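Teaching bin picking by remote control

Posted by Markos Vrettos, Nov 11, 2018

These are the steps we follow at Grestelis when a new operator records picks with the arm. They assume the controller is already paired and the emergency stop has been tested.

Step 1. Clamp the bin. If it slides when a finger touches the wall, the recording is useless, so pull on each corner before you start.

Step 2. Put in a mix of objects. Use soft things, stiff things and at least one item that rolls or squashes. Leave room near the walls for the first session.

Step 3. Open the gripper and bring the arm over the bin at the slow setting. Stop above the object and turn the wrist before you go down. Turning it low in the bin is how most people knock things over.

Step 4. Press record, then lower the gripper in one steady move. Soft or bunched items need a light grip. Come in beside the bunch, let the finger touch, and close a little at a time.
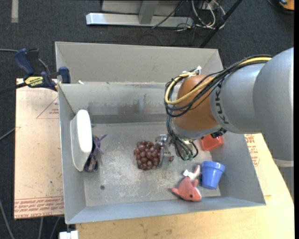

Step 5. Lift straight up until the object clears the wall. Wait four seconds before moving sideways – the pause makes it easier to find the end of the grasp when you trim the file.

Step 6. Lower the object into the second bin, open the gripper, back away and stop recording. Mark the attempt as good or bad right then. Keep the bad ones. Noreen Ó Riain uses them to train the part that decides when to try again.

Step 7. Move the objects before the next attempt. If every pick starts from the same layout, the arm learns the layout.

Check the cables at the wrist between attempts. After several turns in one direction they pull tight, and the arm will fault. Turn the wrist back the other way by hand control, with recording off.

Our first usable model came from 137 good picks, but it was poor with anything soft. Results got better at over 600. A new operator should plan on 13 picks per session and then take a break.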